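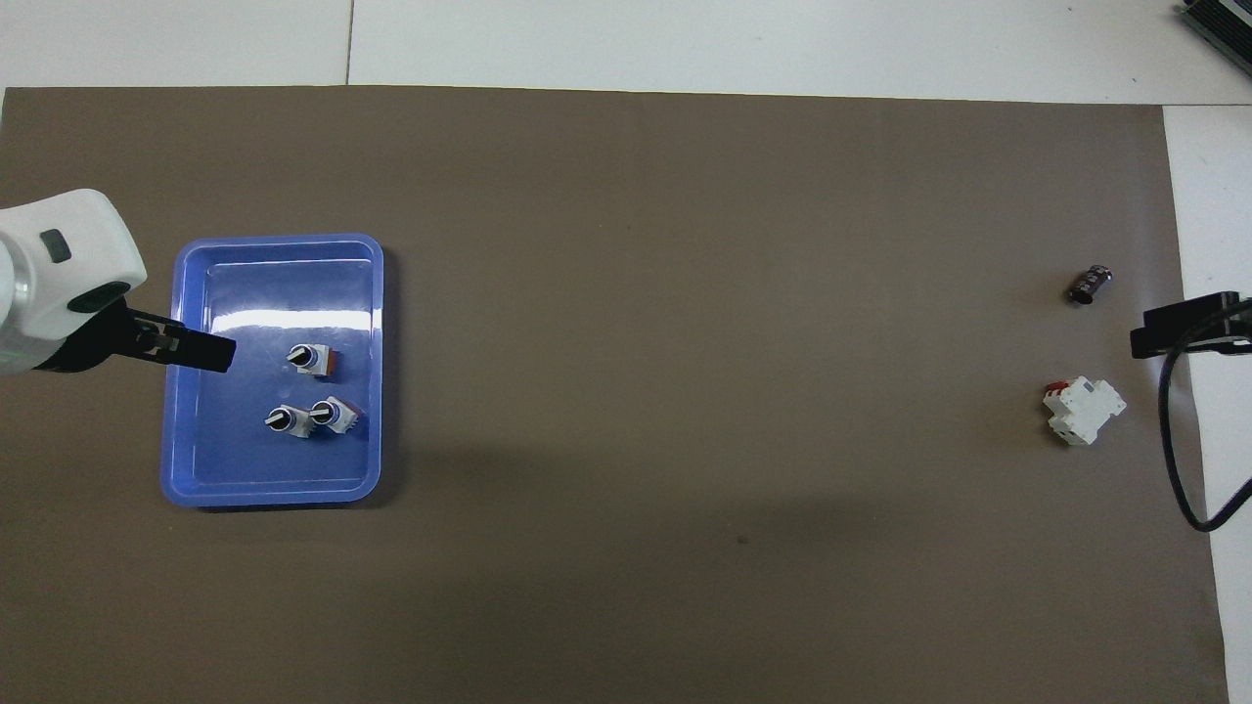

Switches in the blue tray, capacitor and breaker over on the right.

From: Anum Gondal
To: workshop-list
Date: 16 Jul 2025
Subject: Re: Re: the parts drawers, and what we are going to call things

Hi all,

Florence asked (quoted underneath) whether we could please settle the sorting before the next lot of donated parts arrives. I've had a go. The picture is the bench with the first few odds and ends on it, and you'll notice I have started small. There are 82 drawers in the Eswood cabinet and I intend to be alive when the last one gets its label.

> On the drawers: I went looking for a rotary switch and found
> one in "Knobs", one in "Switches, misc." and one in "Misc.,
> switches". I then opened a drawer marked "Do not open" and it
> was full of rubber feet. Could someone with a tidy mind pick a
> system? I don't mind which. I would also like to know who
> wrote "Florence's bits" on drawer 27, as they are not mine.
>
> Florence Cormier

Taking these in the order they annoyed me.

Rotary switches are switches. The knob is attached to the switch, and we are not filing things by whichever end you happen to grab. The ones in the tray have white square bodies, black-and-white knobs and a small orange-red part on the side, and they can all live together under "Switches, rotary". If you pull a knob off to use on something else, the knob may go in "Knobs" and the remains should come to me with a note of apology.

Capacitors. The little electrolytic gets its own section, separate from the ceramics and the films. Hanne has asked for them sorted by value and then by voltage. I have agreed to value. If the sleeve is too worn to read, put it on the tester, and if you can't be bothered with the tester, put it in the bin for the recycler. A drawer of mystery capacitors is just a recycler's bin with better joinery.

Breakers are where we had the actual argument, so I'll try to be fair. Védís holds that a miniature circuit breaker is a switch, on the grounds that it has a lever and you can turn things off with it. By that reasoning so is my brother-in-law. They're going under "Protection", with the fuses and fuse holders, and no second-hand breaker goes back into anyone's house wiring. They are for demonstration boards and for taking apart to see the insides. That one I'm not joking about.

A few practical matters:

Use the blue tray for sorting. The raised rim stops things rolling off onto the floor, where we have lost more small parts than we have ever soldered. One kind of part in the tray at a time, please, with everything else kept out on the brown mat until its turn comes.

Labels are in the Clometti tin. Pencil first. Sille has offered to redo them all in ink once we've stopped changing our minds, an offer I suspect she made feeling quite safe.

The Ásgeirsdóttir donation is supposed to be 4,000 pieces, mixed. I asked what "mixed" meant and was told "you know, electrical". I'd like at least the 3 top rows of the cabinet finished before it turns up, so if you have a free hour, come in and do a drawer. Any drawer. You don't have to ask first, but do write on the sheet which one you did, or somebody will do it again in a different style.

As for drawer 27, I've had a look. It contains grey plastic spacers and a receipt for a colour cartridge. The handwriting on the label is a dead ringer for the handwriting in the tea fund book, and I'll say no more than that on a public list.

Objections to me by reply, preferably with the name of the drawer you would put it in instead.

Anum

--
workshop-list: parts, tools and bench bookings
To leave the list, reply with "unsubscribe" in the subject line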